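Can a machine fold your jumpers yet?

Not by itself, and not at a speed you'd put up with. Washing and drying are sorted. Folding is still hand work in most homes, and knitwear is the hardest part of it. A towel has four corners. A jumper has ribbing, buttons and a neckline that moves.

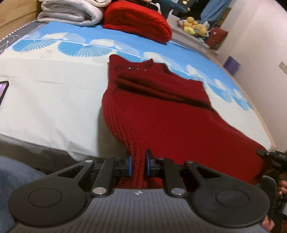

Orest Vasylenko, Household Editor

Two grippers can get hold of a knit on a bed. Knowing where to pull is harder. The same rules apply to your own hands:

Fasten the buttons first.
Lift by the ribbed band, never by one thin spot.
Smooth the body flat before turning in the sleeves.
Fold heavy knits in 2, don't hang them.

Allow 15 minutes for a full basket.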